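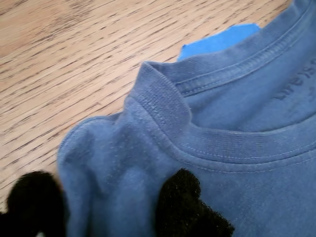 Ximena Tapia pediu que o item da gola voltasse à lista: na revisão anterior ele tinha saído, e os episódios em que a pinça pega perto da costura foram anotados cada um de um jeito.

O item voltou. Segue a verificação da estação Badura, tarefa de dobrar camiseta, 27/03/2022.

1. Fixação das bases: conforme.
2. Parada de emergência: testada antes da coleta, conforme.
3. Cabos fora da área de trabalho: conforme com ressalva. Prender os que pendem na borda.
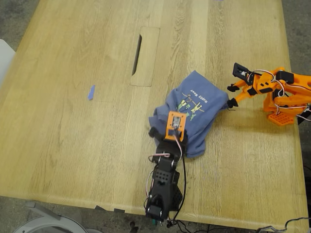

Estação Badura, os dois braços na camiseta.

4. Estado das almofadas das pontas: ressalva. Trocar o par que solta fibra. Pedido feito à Rarico.
5. Câmeras de punho: conforme. Limpar as lentes no início de cada turno.

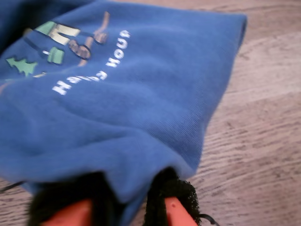
6. Rótulos dos episódios. O operador marca o lado da peça, o ponto de pega e o resultado. Cornel Ardeleanu vinha deixando o lado em branco quando a peça estava amontoada. Se a estampa aparece, há referência suficiente: com o HAPPY HOUR de cabeça para baixo, marca-se "frente, invertida".

7. Episódios gravados: 272. Descartados por falha de sincronismo: 2. Os descartados ficam na pasta de rejeitos e não entram no treino.

8. Nitidez. Quadros borrados durante o movimento são aceitos. O episódio só é rejeitado 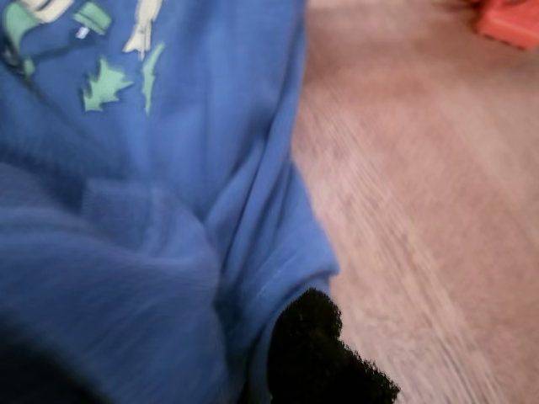

se o borrão continuar com o braço parado, e nesse caso avisar Oldřich Kadlec antes de gravar o seguinte.

Pendências: itens 3 e 4. Liberada para coleta.

Verificado por: Alžběta Jurčo

Itens recentes
Lista de verificação: estação Skasusar
Troca de almofadas, outubro
Como preencher o campo "ponto de pega"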